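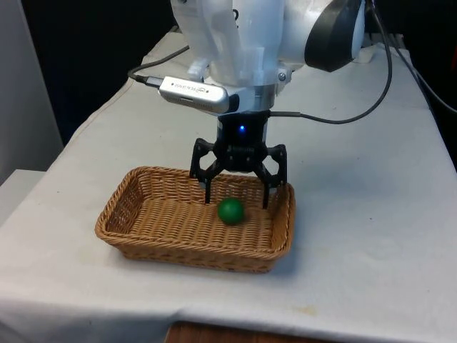

Ticket: Wrist depth camera and gripper fingers disagree on ball height
Project: Troltden
Opened by: Marloes Bakker
Assigned to: Jelle Dewulf
Priority: normal
Status: open, waiting on bracket

Marloes Bakker
We are comparing two grippers for the basket task, the linkage two-finger one and the older Drostby parallel unit. Same arm, same RealSense on the wrist, same green ball, same wicker basket. With the Drostby the pick is fine. With the linkage gripper the fingers close too high on the ball and it pops out toward the front rim. I logged 30 attempts with the linkage gripper and 13 were bad in this way. Gripper reports no fault. Controller log attached.

Jelle Dewulf
Did you change the tool offset when you swapped grippers? The linkage fingers swing in an arc, so the tips sit at a different height closed than they do open. The Drostby jaws travel straight and the height stays put.

Marloes Bakker
Yes, I loaded the offset file Veerle made in June. I have not measured it again.

Jelle Dewulf
That file was made with the old fingertips. Please check three things before anything else:
1. Close on the ball with the wrist turned up and see where the tips touch.
2. Check the screws on both linkages for play.
3. Log tip height open and closed.
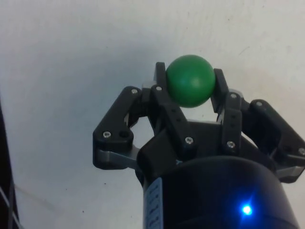 Marloes Bakker
Done. The ball is held at the sides by the two inner fingers, with the lower half down in the gap. Grip force was at the default. I pushed on the ball by hand and it did not move. Screws are tight on both sides, no play that I can feel. So the grip itself is OK when the ball starts in the right place, and I think we are looking at approach height. The closed tip height does not match the file. Values are in the log.

Veerle Hendriks
Confirming the June file is for the short tips. Don't use it. I put a corrected one in the shared folder, same name with _long at the end. Restart the controller after loading it — a reload from the menu keeps the old values.

Marloes Bakker
Loaded, restarted. Moved to the hover pose to check it before going down.

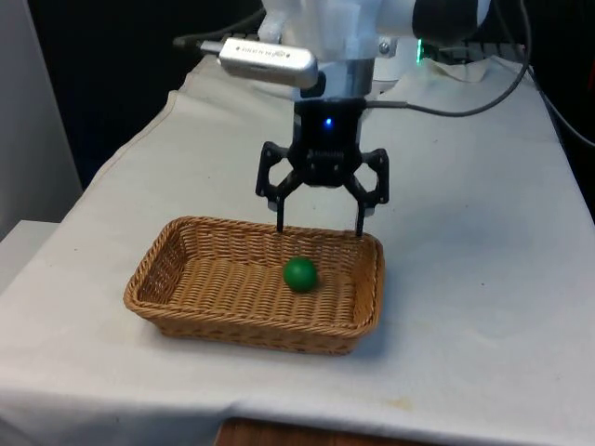 Hover pose over the basket, gripper open, ball on the basket floor.

Height at hover now agrees with the controller. Ran the set again. Misses are down but not gone, and the ones left are when the ball is close to a wall. The depth image is noisy there. My guess is the gaps in the weave.

Femke Koster
Can you try with the depth filter off? We had it on for the De Bruijn trays, which are smooth. On a woven surface it may be smearing the ball into the wall. Also leave 500 ms between arriving at hover and taking the depth reading.

Marloes Bakker
Filter off and delay added. Better. Next I am checking reach into the corners. The outer linkages spread wide when open and I want to know how close they get to the rim. 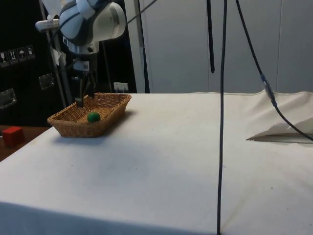
The back left corner is the hard one. Going straight down works if the gripper is part closed first. Fully open, the left linkage touched the rim twice and the arm stopped on contact, as it should. I set the pre-grasp opening to 59 percent for corner picks and had no more contact stops after that. The Drostby needs no such setting, but its body is wider and I could not get it as deep.

Jelle Dewulf
Good. Keep the corner opening as its own parameter, please, not as the default. Pieter wants the same numbers for the Plilardale controller before we pick one gripper.

Pieter Verstraete
Yes, same ball and same basket if possible. I will bring the other camera bracket. The one on there now is tilted a little and I would like to rule that out too.

Update 24/10/2024, Marloes Bakker
New offset file and filter setting saved to the Troltden profile. Old June file moved to the archive folder. Leaving this open until Pieter's bracket is on and the corner picks have been repeated with it.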